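Offene Tür bei Rarkum: Greifen, loslassen, noch einmal greifen

Galerie zum Besuch am Mittwoch, 19. September 2018

Wer zu einem Tag der offenen Tür in Sachen Robotik fährt, kennt die Einladung im Grunde schon. Von Zukunft ist die Rede, von Feinfühligkeit, und irgendwo steht das Wort »selbstlernend«. Bei Rarkum stand es gleich zweimal, auf dem Faltblatt und auf dem Aufsteller am Empfang. Ich bin trotzdem hingefahren, weil mir Anel Kruger im August versprochen hatte, dass man uns keine Filme zeigt, sondern laufende Arbeit. Das hat sie gehalten, das muss man der Firma lassen. Einen Film gab es zwar auch, aber erst beim Kaffee.

Wir waren 18 Besucher, aufgeteilt auf zwei Gruppen. Ich ging mit der ersten. Zuerst die Halle mit den verketteten Anlagen hinter Schutzzaun, an denen ich nichts auszusetzen habe: Die tun seit Jahren, was sie sollen, und werden deshalb bei solchen Terminen im Laufschritt passiert. Der Rundgangleiter, Tariq Dogar, hatte dafür genau einen Satz übrig. Dann kam der Teil, wegen dem wir eingeladen waren, das Greifprojekt mit dem Namen Culano.

Culano soll lernen, Dinge aufzunehmen, die niemand vorher vermessen hat. Kein Werkstückträger, keine Schablone, keine feste Lage. In der Vorstellung klang das so: Der Arm schaut hin, entscheidet sich für einen Griff, versucht ihn, und aus Erfolg oder Misserfolg wird ein weiterer Datenpunkt. Davon braucht man sehr viele. Wie viele, wollte ich wissen. Die Antwort war »mehr, als wir haben«, und das war vermutlich die ehrlichste Auskunft des Tages.

Geübt wird mit Spielzeug. Das ist in der Branche üblich und leuchtet mir halbwegs ein: verschiedene Formen, verschiedene Oberflächen, billig zu ersetzen. Ein flauschiger Ball verhält sich anders als ein Becher, ein Ring anders als ein Block. Nur hat keiner der Anwesenden, soweit ich das aus den Gesprächen heraushören konnte, zu Hause im Betrieb ein Problem mit flauschigen Bällen.

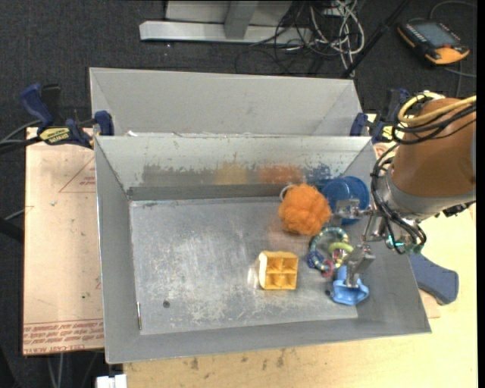
Johannes Cele fand diesen Einwand zu billig. Seine Leute hätten im Lager täglich mit Beuteln, Ringen und krummen Kleinteilen zu tun, und ein System, das mit einem weichen Ball nicht zurechtkomme, brauche man ihm gar nicht erst anzubieten. Ihn störe etwas anderes, nämlich dass in der Wanne so viel Luft sei. Bei ihm im Betrieb liege die Ware übereinander.

Da hat er recht, und ich nehme die Hälfte meines Spotts zurück. Eine Handvoll Teile auf einem Blechboden, auf dessen linker Seite gar kein Spielzeug liegt: Das ist eine freundliche Aufgabe. Orange, Blau, Gelb auf Grau, da hat auch eine mäßige Bildauswertung ihre Ruhe. Interessant wird es, wo der Becher in der hinteren Ecke steckt und die Finger zwischen ihm und den Nachbarn Platz finden müssen. Gerade über die Ecken wurde bei der Vorführung am wenigsten gesprochen. Ich habe zweimal danach gefragt und beide Male etwas über die Rechenleistung erfahren.

Die Wannen selbst haben mir gefallen. Graues Blech, schräge Wände, verkratzt und an der Rückwand abgeschabt, mit Zwingen an Ort und Stelle gehalten. Auf dem Faltblatt ist alles weiß und frisch lackiert. Mir ist die verschrammte Fassung lieber, der traue ich eher zu, dass damit gearbeitet wird.

Zum Versprechen »selbstlernend« noch ein Wort. Das Bediengerät liegt auf dem Teppich, und dass man so etwas in Reichweite haben will, sagt einiges über den Stand der Dinge. Ein Vorwurf ist das nicht, ich würde es genauso halten. Aber im Faltblatt steht, Culano laufe »ohne Eingriff rund um die Uhr«, und auf Nachfrage wurde daraus ein Betrieb tagsüber, mit jemandem im Raum, der Teile nachlegt und bei Störungen quittiert. Wer die Lohnkosten dieser Person in der Wirtschaftlichkeitsrechnung sucht, sucht lange. Ich habe die ganze Folie abgeschrieben, sie kommt nicht vor.

Dogar hielt dagegen, das sei Forschung, und in der Forschung rechne man anders. Einverstanden. Dann soll man aber auch keine Folie mit Amortisationszeiten auflegen. Auf der stand eine 3, gemeint waren Jahre, und im Kleingedruckten darunter, dass der Wert für ein »repräsentatives Szenario« gelte. Repräsentativ für wen, blieb offen. Dineo Lekota, neben mir in der Reihe, schrieb nur ein Fragezeichen in ihr Heft und unterstrich es.

Nach der Vorführung waren 15 Minuten für Fragen vorgesehen. Gut die Hälfte davon ging an eine Diskussion über Greiferfinger. Zwei Finger oder Sauger, starr oder nachgiebig, das ist so eine Glaubensfrage, bei der alle sofort wach werden. Die Firma Benavides, deren Vertreter ebenfalls im Publikum saß, schwört auf Vakuum und ließ das auch alle wissen. Für einen Ball mit Wollfadenoberfläche wünsche ich dabei viel Vergnügen. Über den Verschleiß an den Fingern hätte ich gern mehr gehört, denn wer den ganzen Tag auf Blech aufsetzt, setzt auch mal daneben auf. Zahlen dazu gebe es noch keine, hieß es, man sammle gerade.

Was ich gar nicht unterbringe, ist die Sache mit der Taktzeit. Sie fehlte im Faltblatt, sie fehlte auf den Folien, und als Chathurika Mondal aus der zweiten Gruppe direkt danach fragte, kam der Hinweis auf eine Veröffentlichung, die in Vorbereitung sei. Für eine Forschungsgruppe mag das angehen. Rarkum verkauft aber zum kommenden Jahr ein Paket namens Buserum, das auf eben dieser Arbeit beruhen soll, und wer ein Paket verkauft, sollte sagen können, wie viele Teile es in der Stunde schafft. Von mir aus mit Spielzeug.

Der Film beim Kaffee dauerte kurz, war schnell geschnitten und mit Musik unterlegt. Darin gelang jeder Griff. In der Halle hatte ich bis dahin auch Fehlgriffe gesehen, einen davon mit einem Teil, das beim Anheben wieder herausrutschte, und ich fand die Halle deutlich überzeugender. Der Arm setzte danach einfach neu an, ohne Aufhebens. Wenn man mir das als Stand der Arbeit zeigt, höre ich gern zu. Beim Film habe ich mir ein zweites Stück Kuchen geholt.

Die Unterlagen zum Nachlesen sollten uns per Mail zugehen, angekündigt waren die Folien und eine Liste der verwendeten Teile. Die Folien sind da, allerdings ohne die mit der Amortisation. Die Liste fehlt bisher. Anel Kruger hat zugesagt, sich darum zu kümmern, und sobald ich sie habe, stelle ich sie unter diese Seite. Wer in einer der beiden Gruppen dabei war und die Taktzeit mitgestoppt hat, möge sich bitte melden. Ich hatte nur meine Armbanduhr und habe nach dem dritten Durchgang den Faden verloren.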